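Home | Kits | Guides | Forum | Cart

Stoda gripper kit: picking crinkly stuff out from between soft stuff

Posted Feb 21, 2019 by Begoñe Manzano

Quick one. Had the Stoda kit on the bench since January and the question I get most is how to grab wrappers, bags, anything shiny and crumpled stuck between fabric. Doable. Takes some fiddling.

You need the kit, the wrist camera add-on, a 3 mm hex key and the Brendora control app. Older app versions don't have the force slider so update first.

1. Check the finger screws. Snug, not cranked. Mine walk loose after 200 picks or so, yours might be better.

2. Open the app, set grip force to 30. Default is way too high for thin material, it just squashes it flat and slides off.

3. Bring the arm in slow with the fingers nearly closed. Open them once the tip is past the fold. Go in wide and you'll grab the cloth too, every time.

4. Aim for the smooth end if there is one. Crinkles throw glints all over the camera view and teh auto-aim chases them. Turn auto-aim off for this, do it by hand. 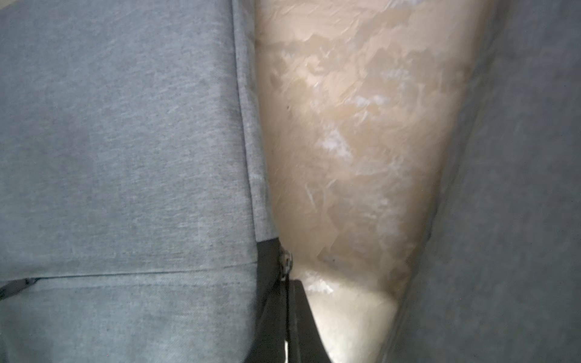

Wrist cam view: black finger against the pale end, gray fabric on both sides.

5. Close in small steps. Watch the fabric edge in the camera view, if it moves with the finger back off and re-angle. A few degrees is plenty.

6. Lift straight up first, then swing away. Swinging early drags the cloth along.

Still slipping? Stick on the Zeleke rubber pads, $13 a pair. Clean the finger with alcohol before or they peel. Then drop the force a bit, pads grip harder then you'd think.

Camera too dark down in the folds: raise exposure one notch, no more. Two and the shiny bits go solid white.

Save the settings as a preset when your done. App forgets them on restart, have reported it.

Soft bags with weight in them are a differnt job, separate guide coming.

We use cookies to remember your cart and settings. Accept | Manage

Related
Stoda kit: first setup and homing
Drisent arm mount, does it fit?
Zeleke pads after 200 picks
Brendora app: making presets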